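Can three blocks really make a good tower?

You may have heard a grown-up say that building with blocks is "good for your brain". Grown-ups say that about a lot of things, including sprouts. So let's not take their word for it. Let's look at what goes on when you put one cube on top of another, and see which bits of block advice stand up. 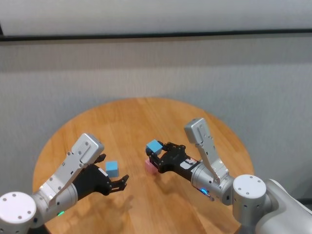 Words: Veronica Mocanu
For readers aged 7 to 11
9 May 2024

Start with the cube. It has six faces, and they are all the same size. That makes it the easiest shape to stack, because whichever way it lands there is a flat face on top. Try the same thing with a ball and you'll see the problem.

People will tell you that a tower falls down because it is too tall. Is that true? Sort of. A tall tower is easier to knock, but plenty of short ones fall over too. What matters is where the weight is. Every block has a balance point, called its centre of gravity. In an ordinary cube it is right in the middle. If the middle of the top cube is over the cube below, the top cube stays put. Slide it too far to one side and over it goes.

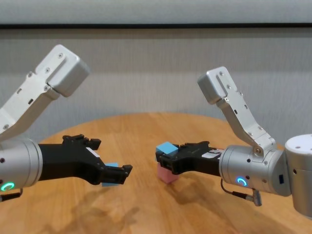 How far is too far? With two cubes that match, you can slide the top one nearly halfway off. Don't believe me – get a ruler and try. Push it a tiny bit at a time. You will probably find it tips a little before halfway, as real blocks have squashed corners and real tables wobble.

Next claim: "Always put the biggest block at the bottom." That's handy if you have big ones and small ones. If your cubes are all the same size, it tells you nothing at all. Then the bottom block should be the one with the flattest faces. Turn each one over and look.

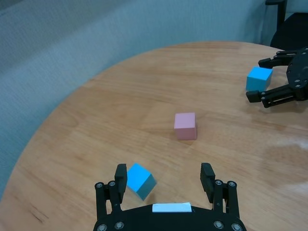

A pink cube and a blue one on the round table.

And does the colour matter? A boy called Sang-wook Ra wrote to us to say that pink blocks make the best bottoms. He had built 30 towers and 9 of them fell down. That sounds like proof until you ask him how many of the 30 had a pink block at the bottom. All of them! He never tried blue, so he can't know. To find out, he would need to build 30 more with blue at the bottom and keep everything else the same. That is called a fair test.

Here is one you can do with three cubes, two of one colour and one of another. Before you begin, work out how many different colour patterns your tower could have. (The odd one can go at the bottom, in the middle or at the top, so there are three.) Build each pattern ten times. Use the same table and the same hand, and write down every fall, even the ones you think were your sister's fault.

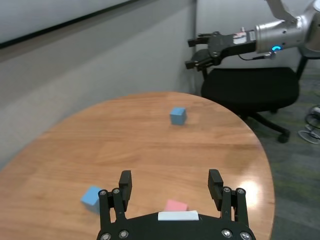
Two light blue cubes and one pink: three blocks, three possible patterns.

My guess is that colour will make no difference. But it's only a guess, and you shouldn't trust mine any more than Sang-wook's. If your numbers say something else, check them, do the test again and send us both sets.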